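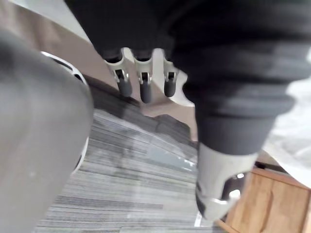 Inside Suite 22 at the Rustent Building, Lultville.

LULTVILLE (November) - Taşdemir Floors has finished recarpeting the Rustent Building, and the color is gray. The company wants to be upfront about that. There are two grays, one light and one dark, and they run in stripes.

The carpet is called Olik, and it now covers 2533 square yards over 4 floors of offices and workrooms. It replaces a burgundy pattern that tenants had described in writing, at length, to the building's management.

"We brought in 22 samples," said Anselmo Rangel, who ran the project for Taşdemir. "There was a green people loved. There was a blue people loved more. Then everybody voted, and we ordered the gray."

Rangel said the stripes took more planning than the color did. A striped carpet shows which way it was laid, and tenants will notice if one room runs north and the room next door runs east. His crew laid every room on a floor in the same direction, including two closets where the only witness is likely to be a mop.

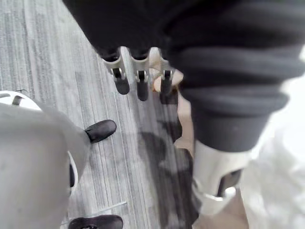

Olik in light and dark gray. Other grays are available.

Work was done in the evenings, starting at 6 p.m., so that tenants could keep their desks and their opinions during the day. Rangel's crew moved 123 desks out and the same number back in. One filing cabinet remains in the wrong office, where it is said to be happy.

Olik is sold by the square yard through Taşdemir's Lultville store. Anyone who wants to see it on a real floor can come to an open house at the Rustent Building on Wednesday at 4 p.m. Coffee will be served in the lobby, which has tile.

Recent news from Taşdemir Floors
- Stair runners: what we can fix and what we can't
- Lultville store adds a second parking space
- Burgundy remnants, free to a good home
- Holiday hours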